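Notes on teaching a simulated robot by remote control

I have been spending my Thursday evenings driving a simulated robot through a doorway. The job is called teleoperation: a person moves the arms with a pair of hand controllers, the software records every move, and later a model tries to learn from the recordings.

Views from the room I've been working in:

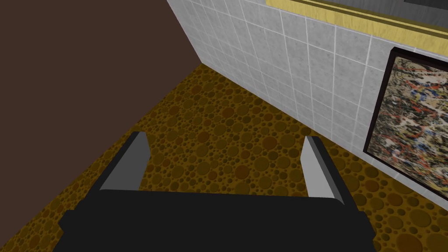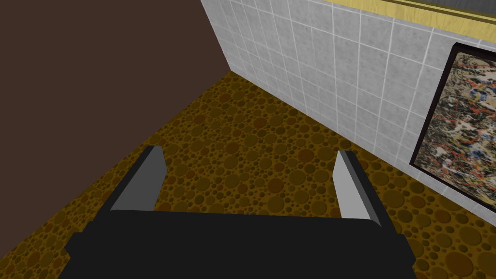
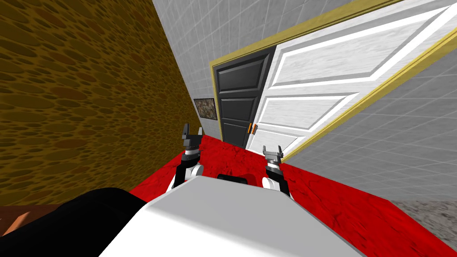
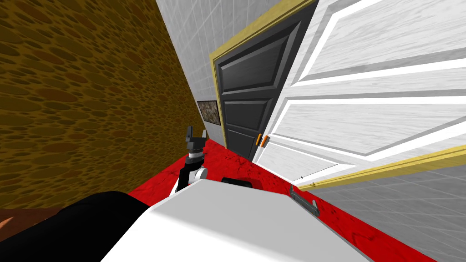 Posted by Halima Were
Filed under: Robots, Simulation
January

The software is called Jokamon, and the project it feeds is Giria. I joined as an operator, so I don't train anything myself. I record demonstrations and throw out the bad ones. The target for the door set is 2,000 good demonstrations across all the operators. My own count is 219.

You get more than one view while you drive. The close one looks down past the gripper fingers at the floor. The other looks out over the robot's body and gives you the doors. I started out watching the close view nearly all the time, and my recordings were poor. With your eyes on the fingers you forget that the body has a width. I hit the door frame on most of my first evening's runs.

Eun-ji Heo, who was recording before I was, told me to steer with the body view and only switch when the fingers are near the thing I want to touch. That fixed most of it. She also told me to slow down. A jerky demonstration can still reach the goal, but it teaches jerky motion, and she deletes hers without mercy.

The tilt in the body view took me two sessions to get used to. My hands wanted to correct for it. Now I go by the line where the wall meets the floor and leave my head straight – it helps to sit square to the monitor.

The colors and patterns are loud. Mustard circles, red floor, orange handles. Textures get swapped between batches so the model doesn't lean on any one of them. I like the busy floors less than the plain ones, as it is harder to judge how high the gripper is over them.

A few settings, for anyone else on Jokamon: I keep the hand scaling low, I turn off the vibration, and I stop every 200 minutes of recording time to go back over what I have. I also write down why I rejected a run. "Clipped the frame" is the most common note by far.

Next week I start on the drawer set. Eun-ji says the handles are smaller.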